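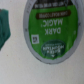 Lultness Guest Rooms, Plallville — Frequently Asked Questions

What time can I check in?
Check-in is from 3 pm until 9 pm. If you arrive later, please write to us before noon and we will send you the code of the key box.

Is breakfast included?
No, we do not serve breakfast. Every room has a kettle, a small coffee machine and cups. The bakery Rezende, across the street, opens at 6:30 in the morning and has tables inside.

Can I get more coffee or tea?
Yes. Ask at the desk or take it from the shelf on the first floor. It is free for guests.

Do you have parking?
We have 9 places behind the house. It is not possible to reserve them. When they are full, please use the Somuditz garage, which is five minutes by foot. In the garage you pay at the machine before you go back to your car.

Can I bring my dog?
One dog per room is welcome, but only in the rooms on the ground floor. Please tell us when you book — these rooms are few and in May they go quickly.

Is there an elevator?
Unfortunately not. The house is old and the stairs are narrow. We can help you to carry the luggage.

How can I cancel?
Until seven days before arrival you can cancel without cost. After this we keep the price of the first night.

Do I need to pay a deposit?
Only for groups which take the whole house. The deposit is $135 and we return it to the same card after check-out.

Where can I leave my bags on the last day?
Check-out is at 11 am. Bags can stay in the room next to the desk until 6 pm.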